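Drallden refurb project: how we're getting on
2 min read

Hello Yuk-lan! Your August 2024 update. We've been through 13 towers so far and 5 are ready for Policarpio, which I'm chuffed about. The Dells are nice to work on – side off, lay it flat, and it's all in reach.
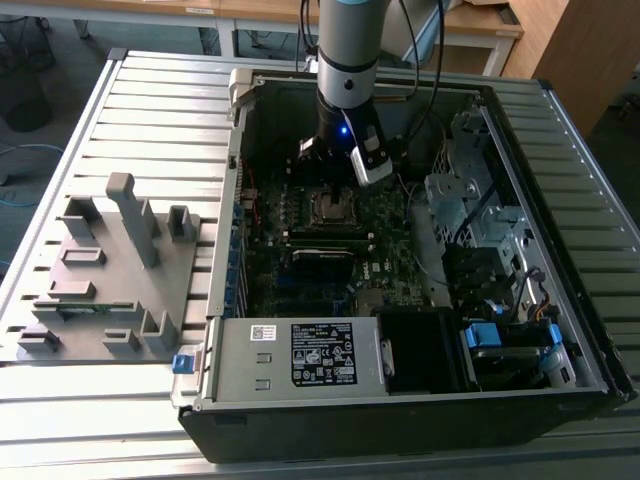
Side panel off and the drive cage on the right.

Memory has been the slow bit. Gelus sent us a mixed box, so every stick gets checked against the board before it goes near a slot (tedious, but fine).
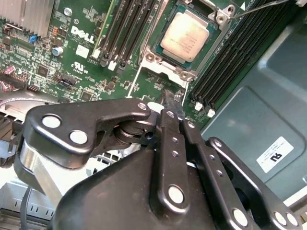 What happens to machines that can't be saved?
We strip them for parts, and the bare cases go to Jestuditz for scrap.

Money next! We've spent £293 of the £616, mostly on drives and thermal paste.

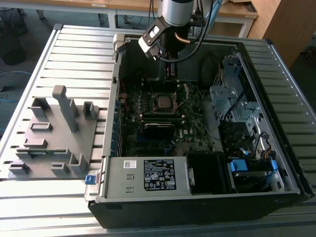
I'd like to put what's left towards power supplies, if you're happy with that. A couple of the older ones are noisy and I don't want to send them out like that.
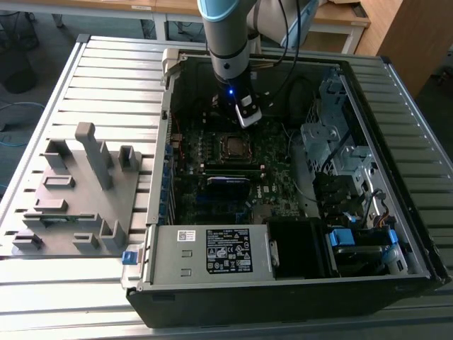

Next report in November, with the full parts list. Shout if you need it sooner!

Jordan

2 comments · 5 shares
Contact Jordan Hartley | © Drallden | Back to top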